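Household chore automation

Household chore automation is the use of machines to do domestic work such as folding laundry, clearing tables and putting things away. Single-purpose appliances have long handled washing and drying. General tasks, in which a machine must pick up many different objects, remain only partly solved.

Soft and light items are among the hardest. Cloth changes shape when it is touched, and thin plastic can bend or slip. Most systems use a gripper with two fingers that close in parallel, often lined with rubber or foam pads to add friction. The pads wear out with use and have to be replaced.
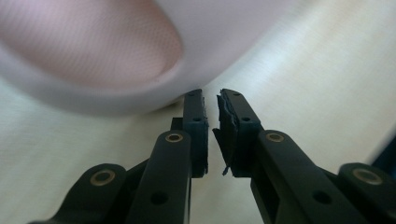 Many projects teach machines from recordings of people doing the same chore. The Gredthorpe trials, run by Tihomir Stojanović and Živko Leka, used 700 recordings of 12 chores. Picking up rigid cups and boxes gave the best results. Sorting clothes was slower, and a single shirt could take nearly 30 seconds. The report, dated 09/03/2022, listed poor grip and blocked camera views as the main causes of failure.

Shop-floor work has moved faster, as parts arrive in known positions and lighting can be controlled. The parts maker Enitz uses two-finger machines for packing, but its workers still handle bagged goods by hand. A home model announced by Trernora in May was limited to tidying hard objects from flat surfaces.

See also: Grasp planning; Parallel-jaw gripper; Laundry folding machine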